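Project Diary, Taltberg Student Robotics Course
November, afternoon session

The session opened at the usual hour with the Keser group present in full. The group is preparing the table-setting task for the internal competition, in which a program must locate a spoon, a fork and a cup and arrange them as a place setting. Each complete run is scored out of 400 points, and a team must reach 300 to advance to the second stage.

The first part of the afternoon was given to the written plan. The group had proposed to treat the spoon and the fork as a single object whenever they lie parallel. After discussion this was withdrawn, and the two items will be detected separately. The starting layout for the day was then entered in the log: spoon to the left of fork, handles toward the near edge of the table, cup upright and right of center.
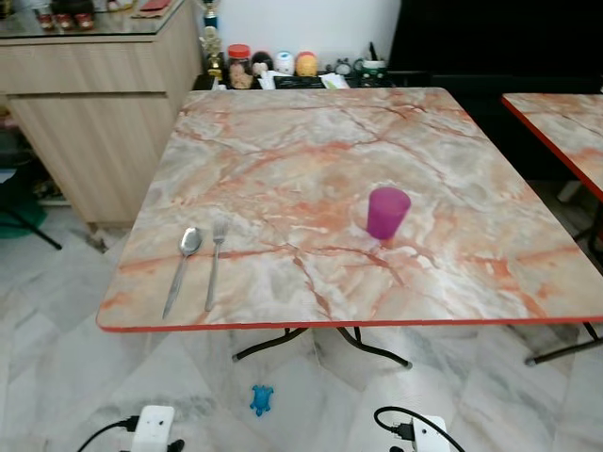

Špela Mujić remarked that the cup should carry more weight in the scoring than the cutlery, as a team could place both utensils correctly and still leave a setting no guest would care to use. She asked that the question be put to the other groups before the rules are fixed.

The instructors agreed to circulate her proposal. Until a decision is made, the present scoring remains in force.

The remaining time was devoted to the detection software, Leka. Students reviewed the results for metal objects on a glossy tabletop and recorded 7 cases in which the fork had been labeled as a spoon. The training set now holds 700 labeled views. The group was instructed to add views with the tines turned toward the near edge and to keep these in a separate folder.

The Cudeo group has requested a copy of the layout log, and permission was granted. The next session will begin with the revised plan, which is to be submitted in writing by the Keser group beforehand.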